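To: Dosstead shop list
Subject: Re: pushing blocks on the perforated table
Date: 28 May 2024

Answering the post from last night, quoted in part, and then where I am with the pusher.

> Have you given up on the gripper for good? I was going to copy your
> fingers for my own arm. Also, what are you using for the tip, and does
> the board need to be bolted down? Mine walks across the bench every
> time the arm presses too hard. If you have numbers on how often the
> push lands where you asked for it, I'd like to see them before I
> spend money on a second arm mount.

The gripper is in a drawer. It worked on the cubes and was poor on the stars, where the fingers landed on two points and the block spun out. I got tired of redesigning fingers and went to a plain rod in a clamp. One rod, one contact, and all the work moves into deciding where to touch the block and in which direction. The finger files are still in the Jalliden folder on the shop drive. Take whatever you want, but print them at 80 percent infill or the thin ends snap.

The tip should be rounded. I ran a flat-ended rod for most of March and it dug into the wood whenever the arm's height was a little low. Set the height at all four corners of the board before a long run. My first board had a bow in it, and I blamed the software for two evenings.

On bolting down: I don't. The weight of the board is enough if the tip never touches it. If yours is walking, your tip is too low. Fix that first and then see if you still need bolts.

Software is the same as before. The planner is the one I have been calling Halim, and it does one short push at a time: look, pick a block, pick a side, push, lift, look again. Pushes are up to 6 cm. Longer ones curve off, and the stars are the worst for it because they catch on a point and turn. Triangles are nearly as bad. The cylinders go pretty straight if you hit them dead center and roll off the tip if you don't.

Numbers, as asked. I logged 489 pushes with the last version. Single blocks with open space around them are fine. The trouble is clusters. When two blocks touch, the planner treats them as separate, pushes one, and the other comes along. I have added a rule that it must pull the outside blocks away before going for the inside ones, and that helped, but it makes everything slow. A full sort by color now takes long enough that I go and do something else – usually sweeping.

One more thing that cost me time. The tip has to come down beside a block and not on it, so the planner needs a minimum gap. I have it at 3 mm. Smaller than that and it clips the edge of a star on the way down. Bigger and it starts refusing blocks that are in perfectly good spots, because a neighbor is too close. The green star below is the sort of approach I mean, with the red cylinder just in front of it.

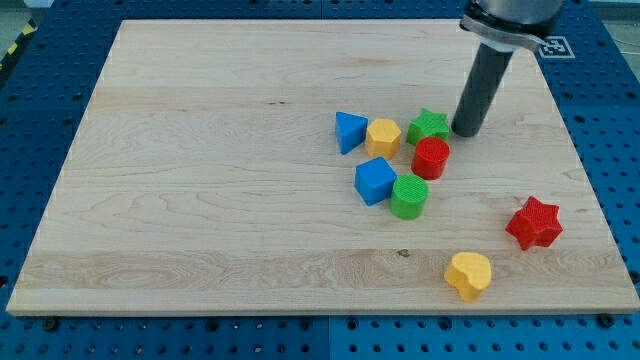 Voveletti wrote back off-list that the gap should depend on the shape, wide for stars and hearts and tight for cylinders, and that a single number will always be wrong for something. The same message suggested pushing a cluster through the middle once to break it up, then sorting what is left, instead of peeling it from the outside.

I will try the per-shape gap first, as it is only a table lookup. The push through the middle needs a way to tell that no block will go over the edge of the board, and I don't have that yet. If anyone has written an edge check they are happy with, please post it.

The shop key for the back cabinet is on the hook again, by the way. The spare rod stock is on the second shelf, and you can cut from the longer piece.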